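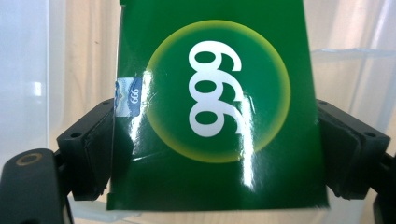
Angst um die Stelle habe sie im ersten Monat gehabt, danach vor allem Ärger mit den Folien, sagt Rakiya Iyamu. Glänzende Karten spiegelten, und wenn sie sich zwischen den Greiffingern wölbten, müsse man die Kraft nachstellen. Das mache sie inzwischen selbst am Bedienpult, früher hätte sie dafür jemanden aus der Technik rufen müssen.

Iyamu arbeitet bei Clostosden im Versand. Das Unternehmen verpackt dort im Auftrag anderer Firmen bedruckte Karten, Etiketten und kleine Beilagen. Seit Juli wird ein Teil der Artikel mit Greifern sortiert. Das System trägt den Namen Lilia und stammt vom Anlagenbauer Zurnodeo. Im Januar 2025 ist die zweite Ausbaustufe in Betrieb gegangen, mit der nun auch dünne und biegsame Ware erfasst wird.

Bis dahin wurden solche Stücke von Hand aus den Kästen genommen, nach der aufgedruckten Nummer geordnet und in Fächer gelegt. In einer Schicht schafft die Anlage nach Angaben des Betriebs 700 Karten je Arbeitsplatz. Schwierig bleiben Stücke, auf denen zusätzlich ein Aufkleber sitzt. Verdeckt der Finger einen Teil davon, legt das System die Karte in ein Prüffach, und eine Mitarbeiterin entscheidet.

In der Abteilung sind 17 Menschen beschäftigt, ebenso viele wie vor der Umstellung. Verändert hat sich die Aufteilung: Sechs von ihnen betreuen jetzt die Greifer, stellen Kraft und Winkel ein und zeigen dem System neue Artikel. Dafür führen sie einen Handgreifer mit derselben Fingerform und machen die Bewegung vor. Die übrigen arbeiten weiter am Packtisch und im Wareneingang. Wer an den Greifern eingesetzt wird, hat eine Schulung von fünf Tagen hinter sich und wird eine Lohngruppe höher bezahlt.

Schichtleiter Chibuzor Okeke spricht von einer ruhigeren, aber auch einseitigeren Arbeit. Das Stehen am Sortiertisch und das ständige Greifen fielen weg, dafür sitze man länger vor dem Bildschirm. »Nach zwei Stunden Prüffach sind die Augen müde, das hatten wir unterschätzt«, sagt er. Die Plätze werden deshalb innerhalb der Schicht getauscht – zunächst auf Probe.

Kritik gibt es am Takt. Mehrere Beschäftigte wünschen sich, dass die Anlage langsamer anläuft, wenn neue Ware kommt. Okeke hat das an Zurnodeo weitergegeben, eine Antwort steht aus. Offen ist auch, ob frei werdende Stellen im Packbereich wieder besetzt werden. Die Betriebsleitung will sich dazu erst äußern, wenn die Zahlen der neuen Stufe vorliegen.

Am zweiten Standort in der Idahosa-Halle wird vorerst weiter von Hand sortiert. Dort sind die Kästen anders gebaut, die Greifer kommen nicht bis auf den Boden.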